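4. Fitting the table top and routing cables

Before you start, check that both legs of the Soylu desk frame are standing on the same level of floor. The top weighs 18 kg, so two people should lift it.

1. Lay the top face down on a blanket.
2. Set the frame on it and line up the 12 fixing holes.
3. Start every screw by hand, then tighten them in turn. Do not use an impact driver.
4. Turn the desk upright and move it into place. Leave a gap of 7 cm to the wall.

Note: If a hole does not line up, loosen the crossbar by half a turn and try again.

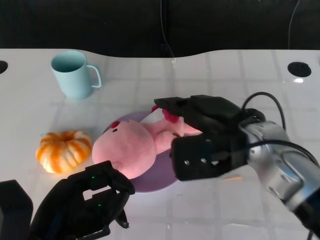 Cables for lamps and chargers should be run before the desk is loaded. Feed each plug down through the nearer cable hole and leave enough slack for the full height of travel. A top with round holes towards the sides, like the white one here, leaves the middle free, and a mug can stand well inside the edge. Clip the slack to the Flokel tray under the desk.

5. Plug the control box into a wall socket.
6. Hold the down button until the display shows the lowest height.
7. Raise the desk slowly and watch the cables. Stop if any of them pulls tight.

Caution: Keep drinks away from the cable holes. Liquid can run down into the control box.
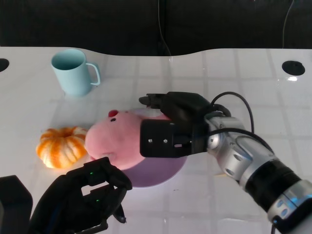
Fig. 4b. Glossy white top with mug and plate.

8. Wipe the top with a damp cloth and dry it. Do not use scouring cream on glossy finishes.

Spare screws and hole covers can be ordered from Sosholm under part number 315.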